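Mumgate Home Cleaning
Kids' Pages: Where Does Dust Come From?

Run your finger along the top of a bookcase. If the bookcase has not been wiped in a while, your finger comes away gray. The gray stuff is dust. Every home has it, even homes that get cleaned every day, and it comes back after you wipe it away.

At Mumgate we clean houses, apartments, and small offices, so we see a lot of dust. Children in the houses we visit often ask us what it is. These pages are our answer.

What is dust made of?

Dust is a mixture. It is made of tiny bits of many different things, and the mixture is a little different in every home. Here are some of the things that can be in it:

Tiny threads called fibers, which come off clothes, blankets, carpets, and towels.
Flakes of skin. Your skin makes new cells all the time, and the old ones drop off. Most flakes are too small to see.
Hair from people, and fur if you have a pet.
Soil and sand that came in on shoes.
Pollen, a fine powder made by plants.
Crumbs, paper bits, and small parts of dead insects.

If you live near the sea, your dust may have some salt in it. If somebody in your home does a lot of woodworking, there will be sawdust. A house on a dirt road has more soil in its dust than an apartment high up in a city building.

You may have heard that dust is mostly skin. In most homes that is not right. Skin is part of it, but fibers and dirt from outdoors can make up a bigger share.

How does dust move?

A speck of dust weighs very little. When you walk across a room, shut a door, or jump on the couch, you push the air, and the air picks up the specks and carries them. Big specks fall back down in a few minutes. Very small ones can stay up for hours.

You can see them when a beam of sunlight comes in through a window. The specks were in the air before the sun came out too. The bright light bounces off them and makes them easy to see.

When the air is still, more of the dust settles. Flat places that no one touches collect the most. Look on top of a door frame, on the blades of a ceiling fan, or behind the TV.
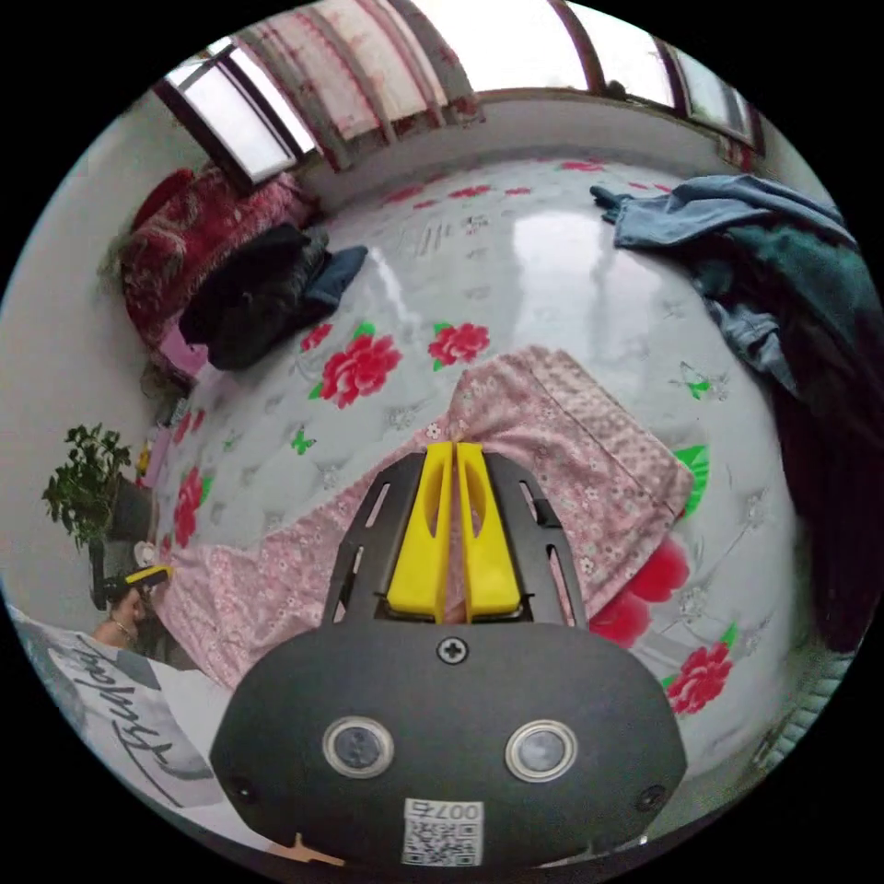 Dust also sticks to some things more than others. Rub a balloon on your sweater and it will pull dust toward it. The balloon has picked up a charge of static electricity. Plastic things, like toys and some lamp shades, can pick up a charge in the same way when they are rubbed with a dry cloth. That is one reason we wipe plastic with a cloth that is slightly damp.

What is a dust bunny?

A dust bunny is a soft clump of dust that forms on the floor, usually under furniture. It starts with a few hairs or long fibers that get tangled. Small breezes roll the tangle along the floor, and more hair, fibers, and crumbs get caught in it. It grows until it gets stuck in a corner or somebody vacuums it up.

What are dust mites?

Dust mites are very small animals with eight legs. They are related to spiders and ticks. You need a microscope to see them properly. They eat the skin flakes that people and pets drop, and they like places that are warm and a bit damp, such as pillows, mattresses, stuffed toys, and thick rugs.

Dust mites do not bite and do not sting. They can still be a problem for some people. Their droppings and bits of their bodies can make a person sneeze or get itchy eyes, and some people with asthma find it harder to breathe. If that happens to you, tell a grown-up so that a doctor can help.

Mites need damp air to live. They take in water through their bodies from the air around them, and they dry out if the air is too dry. Washing sheets and pillowcases in hot water kills them. Stuffed animals that can't go in hot water can go in the freezer in a bag overnight, and then be washed in cool water to get the dead mites out.

How do we get rid of dust?

You can't get rid of all of it. New dust is being made while you clean. What you can do is take away as much as possible, so it doesn't build up.

Start at the top. If you vacuum the floor first and wipe the shelves afterward, some of the dust from the shelves falls on your clean floor. Our cleaners do the high places, then the tables and chairs, then the floor.
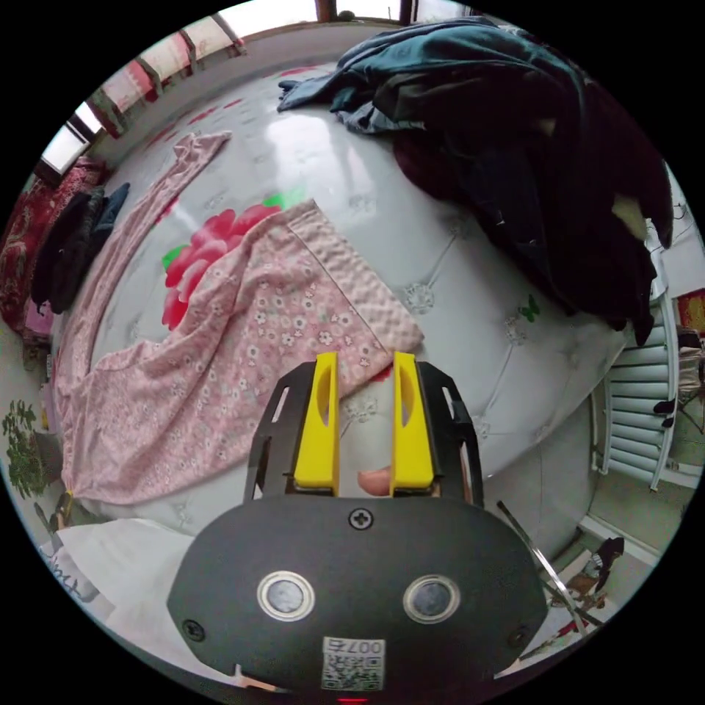 A dry feather duster pushes a lot of the dust into the air, and it lands again somewhere else. A damp cloth holds on to it. Many cleaners use a cloth called microfiber. Its threads are split into parts much thinner than a hair, with lots of tiny gaps, and the dust gets trapped in the gaps.

A vacuum cleaner has a fan inside that pulls in air. The dust comes in with the air. The air then goes out through a filter, and most of the dust stays behind in the bag or the bin. When the filter is clogged, the air can't get through well and the vacuum stops picking things up. Emptying the bin is a job for outdoors, with a grown-up.

An experiment to try: the dust catcher

You will need 3 index cards, some clear tape, a pencil, and a magnifying glass. Ask a grown-up to cut a hole the size of a large coin in each card.

Put tape across the back of each hole, so the sticky side faces up through the front. Write the name of a room on each card. Leave one card in each room, sticky side up, on a shelf where it won't be bumped. Wait one week.

Lay each card on a dark piece of paper and look at it through the magnifying glass. Which card caught the most? Can you find a thread, and can you tell what color it is? Try it again in November if you did it in summer. With the windows shut you may find less pollen and more fluff.

Words to know

Fiber: a very thin thread.
Filter: something with tiny holes that lets air through and holds back dust.
Microscope: a tool that makes very small things look much bigger.
Pollen: a powder from plants. It can make some people sneeze.
Static electricity: an electric charge that builds up on a surface, often from rubbing.

More in the Kids' Pages: Why Does Soap Make Bubbles? – What Is Mold? – How a Washing Machine Spins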